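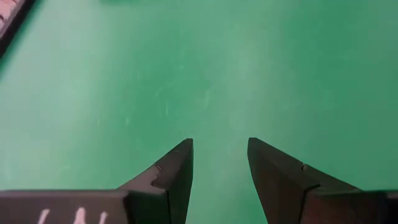
Pale scuffs and streaks on green

Join the Grumon summer playtest - we're looking for board game players

2 min read

Hello, and thank you for stopping by! We are a small group of people who make board games in the evenings, and after a long spring of arguing over rule cards in Kristof Dekker's kitchen we finally have something we'd like other people to play. The game is called Grumon. It's about a river town with too many ferries and not enough passengers, and it takes four players the better part of an evening (longer if one of you likes to think things over, and one of you always does).

We need 100 players for the summer round. You don't have to be an expert. If you grew up on card games with your grandparents and haven't touched a board game since, we'd love to have you, and if you own a whole wall of them, come along too. The only people we can't take this time are those who played the early version with us last fall, as we want to watch fresh players meet the ferry rules for the first time.

What we're asking of you is one evening at the Chacko Reading Room, starting at 7 p.m. Nicanor Retamal will set up your table and hand you the rulebook, and then he'll sit nearby and keep quiet, even when you ask him something. Please don't take it personally! We need to find out whether the rulebook does its job, and it can't if he keeps stepping in. After the game there's soup and bread, and a chat with Maham Bhutto, who wrote most of the rules and would really like to hear which page made you want to throw the book across the room.

You can sign up alone, as a pair or as a full table of four. Solo players will be matched with others, and we try to mix ages when we do it. Players should be 14 or older, and anyone under 18 needs a parent or guardian to sign the form. The room is on the ground floor with a step-free entrance, and we have a large-print rulebook - just let us know when you write so it's on your table. The rules are in English only for now, though Javiera Huenchumán is working on a Spanish version and would be glad to hear from people willing to try it later.

We can't pay you, I'm afraid, but every player gets supper, their name in the printed rulebook if they want it there, and a copy of our little card game Itovero to take home.

To sign up, send a note to Octavio Cáceres at the Reading Room front desk with your name, a phone number, the evenings you can't do and anything you don't eat. Sign-up closes on Monday, July 23, 2018. Octavio answers everyone, though he's slow on weekends.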